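The Gray Stave

Wikell had asked for a controller that could take the lid off a tub and hold it over a plate until told otherwise. Gerasimos Kourkoulas had written one. It worked in simulation 1,000 times out of 1,000, and then it was moved to the table.

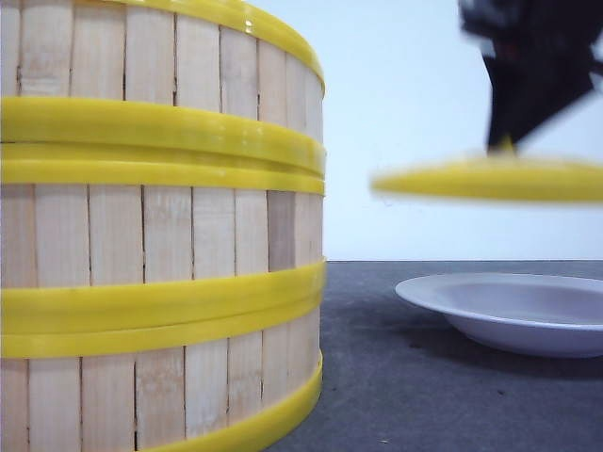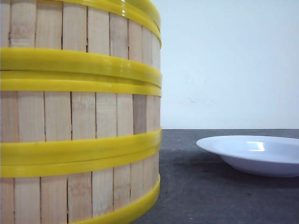
1. The estimator

The perception stack at Podudia was older than anyone on the team. It took the tub for a cylinder, which was fair, and solved for the rotation of that cylinder about its vertical axis, which was harder. Yellow bands look the same from every side. Staves look nearly the same. The solver had been given a texture term so that it would have something to hold on to, and in February, with the term enabled, it began to report a yaw.

Kourkoulas did not need the yaw. The lid was a disc. He subscribed to the topic only because the planner refused to start without a complete pose, and he logged it because he logged everything.

At 4:10 in the afternoon he plotted the log. The yaw was flat for 31 cycles. On the next cycle it stepped by the width of one stave and stayed there.

He checked the obvious causes. The clocks agreed to within 2 milliseconds. The extrinsics file had the same hash it had carried all month. The tub's base had not shifted against the table, according to the contact mask, which compared pixels along the bottom band and had no opinions about wood.

He opened the residuals. The texture term was being carried almost entirely by one stave, a grayer one toward the right side of the tub. The solver had found the only plank that did not resemble its neighbors and had hung the whole estimate on it. Then, on cycle 32, it had placed that plank one position over.

2. The ticket

He filed it under perception, severity low. Carretero, who owned the estimator, replied in nine minutes.

"Symmetry. It has two minima and it hopped. Clamp it."

"The second minimum is worse," Kourkoulas wrote. "I evaluated both. It left a good solution for a bad one and its cost went down."

"Cost can't go down if the solution is worse."

"Cost went down."

There was a pause in the thread. Carretero asked for the bag file. Kourkoulas uploaded it and went to refill his water bottle. When he came back the severity had been changed to medium and Mestska had been added as a watcher. Mestska maintained the priors.

3. The prior

A prior, in that codebase, was a table of numbers read at startup. It told the estimator how the world usually was before the estimator had looked at it. Most entries were dull: tables are level, plates are below lids, objects do not pass through each other. Mestska had written a few by hand and fitted the rest from runs.

"There's a learned one on stave appearance," Mestska wrote. "It updates online. It shouldn't, but it does. I left the flag on."

"What does it learn?"

"Where the dark plank ought to be."

Kourkoulas read the table. The entry had been updated after every run, 48 of them so far, and it had grown narrow. It was now more certain of the tub than the camera could be. The image term said one thing, the prior said another, and the prior had simply come to outweigh it. The total cost went down because the solver was paying less for disagreeing with the camera than it would have paid for disagreeing with its memory.

That accounted for the hop. It left the question of why the memory pointed one stave over. He averaged the runs himself, in a notebook, with the prior disabled. The dark stave came out where the camera put it. He averaged them with the prior enabled and got the other answer, by exactly one plank, with a very small variance.

He went through the update code twice. On the second pass he found the index. The staves were numbered from zero when they were read and from one when they were written.

"Off by one," he wrote in the thread.

"Every run?" Mestska asked.

"No. The write is gated on confidence. Early on it was never confident enough to write over the old entry. It got there last night."

4. The fix

The patch was one character. Mestska also turned off the flag, and Carretero added an assertion that no prior could carry more weight than the image it was judging. The assertion fired four times in the regression suite — on objects that had nothing to do with tubs — and Carretero opened four more tickets without comment.

Kourkoulas reset the table to its factory values. For a moment before he did, he had the old entry open in one window and the live image in the other. The estimator drew its outline over the wood, closed neatly around a pale plank, and reported a confidence of 1.0.

He saved a copy of the entry to his own directory, under a name he would recognize, and started the next run at 6:35. The yaw came up noisy. He widened the plot axis and let it record.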